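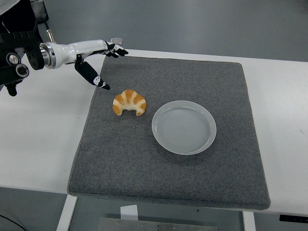 Kultau Bakery Prices: read me before you use this

What it is

A plain CSV of shelf prices for pastries, rolls and loaves sold in Kultau, copied from price tags in 30 shops during April. It has 316 rows, one per item per shop. If you came for proof that croissants cost more near the station, I'd ask you to read the section on weights first.

Files

prices.csv — the table
shops.csv — shop code, district, chain or independent
notes.txt — remarks typed as they were written down, spelling included

Columns in prices.csv

shop_id: matches shops.csv
item_raw: the name on the tag
item_group: our guess at what the item is
price: in cents, tax included
weight_g: grams, if the shop printed it
seen_by: FB or YC

Where it came from

Femi Bako and I walked in, read the tags and wrote them down. Some shops had no tags, so we asked at the counter, and those rows have "asked" in notes.txt. I trust them less. Twice I was told one price and then charged another, and the file keeps the price I was told. You may disagree with that choice.

The shop list started from the Bassey business directory, which still carried shops that had closed. We dropped those and added a few we happened to pass. Calling the result a sample would be generous. The Drelell district is thin, mostly for reasons of bus service.

Things I would not believe

Any average of item_group. "Danish" covers whatever a shop decided to call a Danish, and in one place that was a bun with icing on it. Femi wanted finer groups and I wanted none, so the column pleases neither of us.

Price per gram. Most shops print no weight, and the ones that do are mostly chains. Work out a per-gram figure and you are comparing chains with other chains, whatever your chart title says.

Change over time. We went once. An earlier copy of this file was passed around with a claim that prices in Kultau were "soaring." Nothing in these rows can show that, or the opposite.

The 3,000 in row order. It's a whole sheet cake, priced correctly — please stop reporting it as a typo. Drop it from your chart if it ruins the axis, but say so.

What it might be good for

Practice at cleaning messy item names. A rough look at how far prices for the same named roll spread across town. The Wistus evening class used it for the first of those and found duplicate rows, now removed.

Known problems

Shop 2 appears under its old name in notes.txt.
Accents were lost in item_raw when the sheet was exported.
Blank weight_g means not printed. It does not mean zero.

License and corrections

Use it for anything, with credit if you feel like it. Send corrections with the shop_id and the item name as it appears in the file. I won't change a price on someone's memory of it, mine included.

Yao-tsung Cheung
Last edited 9 August 2019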